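Killano: Final Report for Game Design Studio
Team Allent, September 2018
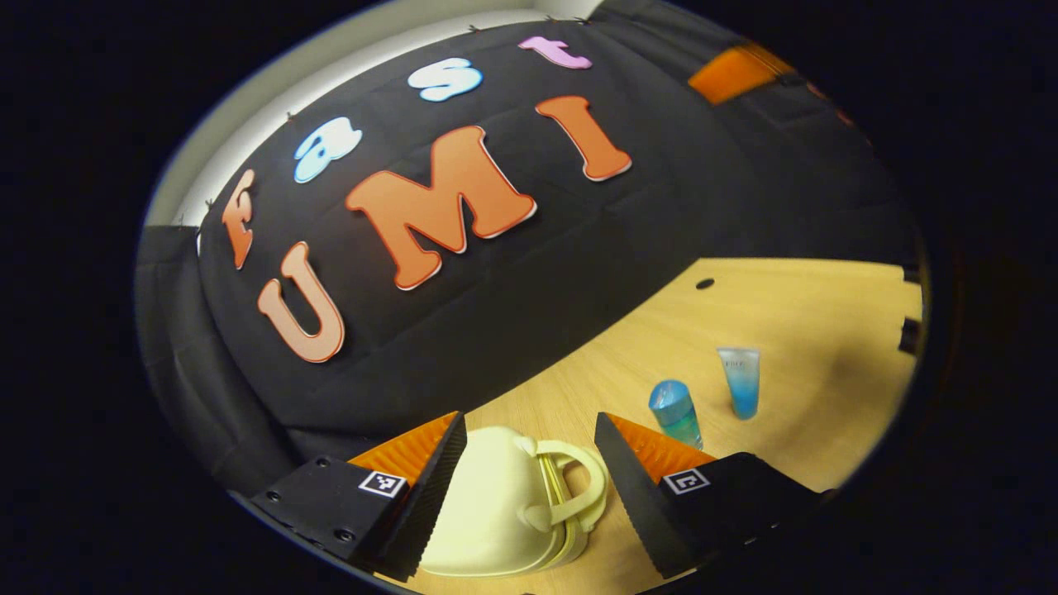
Killano is a side-view action game for one player. You play a bell ringer who has to climb a flooded tower before the water catches up. The whole thing runs on one idea: every attack is also a jump. Swing down and you bounce. Swing sideways and you slide. No separate jump button at all.

We started with a normal jump and a normal attack. It was fine but kind of dull, and people mashed both. Took the jump button out in week two, meaning to put it back. Never did.

What we planned

The pitch had 18 rooms, three bosses and a shop. Way too much for one term and a team this size. We cut to nine rooms and one boss after the first milestone. The shop went too - coins are still in the game files but they don't spawn anywhere.

How it was built

Engine: we used Arumugam, the in-house engine the department gives to second years. Good for 2D, bad at sound. Two effects can't play at once on the same channel, so the bell cuts off the splash and the other way round. We worked around it by making the splash very short.

Levels were drawn on graph paper first, then blocked out with gray tiles, then tested, then given art. Rooms 4 and 7 skipped the paper step becuase we were behind. They are the two worst rooms. Room 7 has a ledge you can only reach with a bounce off an enemy, and if you kill the enemy early you have to restart.

The water rises at a fixed speed per room. We tried making it speed up when the player was doing well, but testers thought it was a bug. Back to fixed.

The boss

The boss is called Cavness. Big eel, three attacks, lives in the top room. Health started at 2000, which made the fight drag on forever. Final value is 865. Odd number, we know - it came from lowering it a bit after each test until people stopped sighing. The tail sweep has a longer wind-up than the others so you can learn it first. The bite is still too fast on easy mode. Same timing on all modes, we ran out of time to split them.

Playtesting

Three sessions in the lab. Notes we kept:

Players did not read the opening text. We moved the controls onto the walls of the first room.
Left-handed testers wanted to remap keys. Not done.
Most liked the bounce once it clicked, but it took a while to click. The first room now has a low pit with nothing in it that can hurt you.
The red water looked like lava. Changed to green.
One tester got out of the map through the ceiling in room 2. Fixed, we think.

What went wrong

Save files. We left saving until the last week and it only half works. If you quit in the boss room you come back in the room below with full health, so you can cheat the fight a bit. Also the team folder had two copies of the player script for most of the project, and some fixes went in the wrong one. Cost us a weekend.

Music is a single loop. It was ment to change as the water gets closer.

What's next

We want to show a fixed build at the October open day. Jobs for that: saving, key remap, room 7 ledge, easy mode bite. Maybe a second music loop if there's time. The shop is not coming back.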